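Speaker notes - The small bench
Barncombe Hall, 29/06/2025
Slot 6, main room. 70 chairs out. Notes by Eluned Lewis.

Before I start
Check the clicker. Water on the left. Ask Berwyn Rees to dim the front lights only, the back ones stay on for people taking notes.

Opening
Good afternoon. I look after the teaching benches at Orkcombe. I've been asked to talk about how we lay out a table for small liquid work, the sort of thing where you have one glass, one cup, a tool or two and not much else. I won't be talking about chemistry. If you came for the chemistry, Mohammed-Awal Mensah is on after the break and he knows far more of it than I do.

Slide 1 - Title
Leave it up while people sit down. Don't read it out.

Slide 2 - The middle of the table
Main point: the thing you are working on goes in the middle, and what it will be used with goes next to it. A coloured liquid helps a lot when people are learning. You can see the level from the other side of the table. Amber shows up well in clear glass, even on a brown top. The white cup stands close to the glass so that nothing has to be carried far. Pause here and let them look.
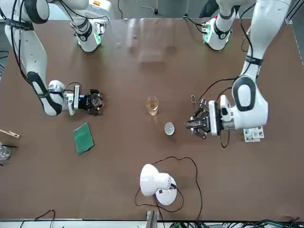 Slide 3 - What we used to do
Tell the Jenkins bench story, short version. We had everything in trays along the back and people reached over the glass to get to it. Five spills in one August. Senad Vidmar drew a line across the table in pencil and said nothing spare was to come in front of it. We kept the line for a year and then painted over it, by which time people had the habit.
If time is short, skip the pencil line and go to slide 4.

Slide 4 - Tools with blades
Scissors are the item people ask me about most. My rule is that they lie flat when they are down, with clear table round them. I don't like them standing in a pot. You end up feeling for the handle while looking at something else.
Someone will ask about tethering tools. We tried it and the strings caught on everything.

Slide 5 - Further out
Moving away from the middle, things get used less. Racks go back, cloths stay where a hand can get to them, and a lamp goes at the side.

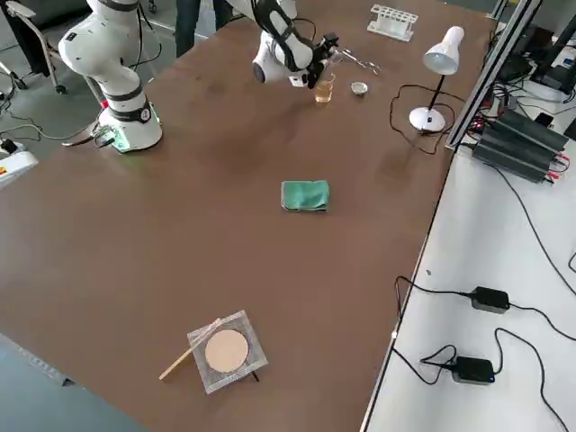

Slide 6 - Cloths
I'm fussy about cloths. At Orkcombe we buy them from Rereo, 1,000 at a time, and Idris Watkins tells me that is too many. Paper is fine for drips but it goes to bits on a proper spill. Terry is better, and I want it folded, like the green one on the slide, so it can be picked up in one go and turned over to a clean side. A cloth in a heap takes up twice the room and ends up under something. Wash them separately from the overalls.

Slide 7 - Lamps and leads
Move the lamp before you start, not halfway through. Look where the lead goes as well as where the light falls. Ask the room who has pulled a lamp over by its lead. Wait for hands.

Questions
Handouts are by the door. If anyone wants the bench plan, take their email address and I'll send it when I'm back at Orkcombe.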